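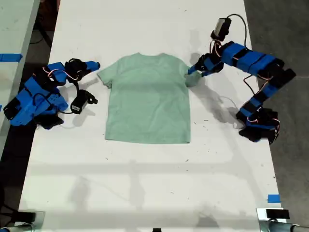

Flat folding starts from a known layout, and the quality of the fold is mostly decided before any fabric is turned over. In this course the start position for a short-sleeved T-shirt is face-up, body as close to a rectangle as the cut allows, collar away from the folder, hem toward the folder and parallel to the table edge. The mint-green shirt is close to that position: the body is square enough to work with, the hem runs nearly straight across, and the left sleeve lies out to the side with a slight downward slope. The right sleeve is held at its corner and raised a little, so the two sides do not match yet. Faint wrinkles across the chest are acceptable at this stage. The darker crease down the middle of the body can serve as a rough center line, but check it against the neckline before relying on it. A crease left by an earlier fold may be well off the true center.

Textile Care and Handling
Unit 9: Flat folding of knit garments
Handout by Macario Arriaga
December 10, 2019

9.1 Terms

Body: the panel between the side edges, from shoulder line to hem.
Shoulder line: the line from the neckline out to the top of the sleeve seam.
Sleeve seam: the line where the sleeve joins the body.
Fold line: a line chosen by the folder. It may or may not match a seam.
Packet: the finished folded shirt.

9.2 Standard sequence

1. Lay the shirt in the start position. Smooth from the center outward with the flat of the hand. Do not pull on the hem.
2. Set the first fold line parallel to the side of the body, passing through the shoulder line midway between neckline and sleeve seam.
3. Turn the side and sleeve over on this line. Turn the sleeve back on itself so that it stays inside the edge of the packet.
4. Repeat on the other side. The two fold lines must be parallel.
5. Bring the hem up to just below the collar.
6. Fold once more, or twice for drawer storage.

The finished width for the bench exercise is 28 cm. The Hetholm folding board may be used for the first three attempts only. Graded work is done freehand.

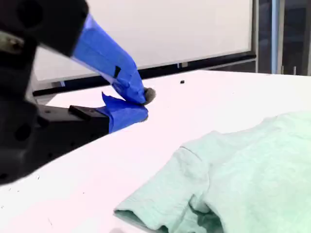 Knits shed, and loose fiber should come off before the first fold, while the shirt can still be moved aside in one piece. Lint that gets folded in is pressed against the fabric for as long as the packet is stored, and on a pale color it shows as a gray mark when the shirt is opened. A tuft, which the small gray fuzzy object held above the table looks like, is best lifted straight up at a single point. Wiping spreads it and drives part of it into the knit. The shirt beside it has been left crumpled, with one short sleeve folded over and the seam showing where the sleeve joins the body. In that state it has to be spread again and returned to the start position; do not try to correct it from a half-folded state. Check the table as well. Any small dark bit on a white surface is easy to see and should be removed before the shirt is laid back down.

9.3 Surface

Use a smooth, light-colored table top. The Trarnwood benches in the lab are suitable. Textured covers hold the underside of a knit and cause the body to skew when the sides are turned – this is the most common fault in submitted work. Wipe the surface dry before each session and look across it at a low angle.

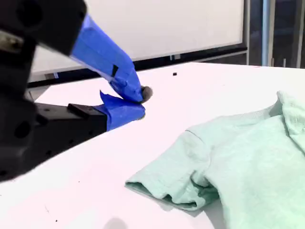
Fig. 9.3. White table top with a small black square object near the far edge and a tiny speck near the front left. Clear both before laying out.

9.4 Common faults

Skewed packet. The fold lines were not parallel. Open back to step 2.
Sleeve showing at the edge. The sleeve was not turned back far enough in step 3.
Stretched hem. The shirt was pulled into shape by the hem. Rest it flat and smooth again from the center.
Thick collar end. Too much fabric was gathered at the neckline. Check that the back neck lies flat under the front.

9.5 Bench exercise

Fold nine shirts in sequence on one bench. Measure the width of each packet at the collar end and at the fold end and enter both values on the Zeltelier record sheet. A difference of more than 1 cm between the two is recorded as skew. Stack with the collar ends alternating – a stack with all collars on one side will lean. Sheets from the November session will be returned at the start of class.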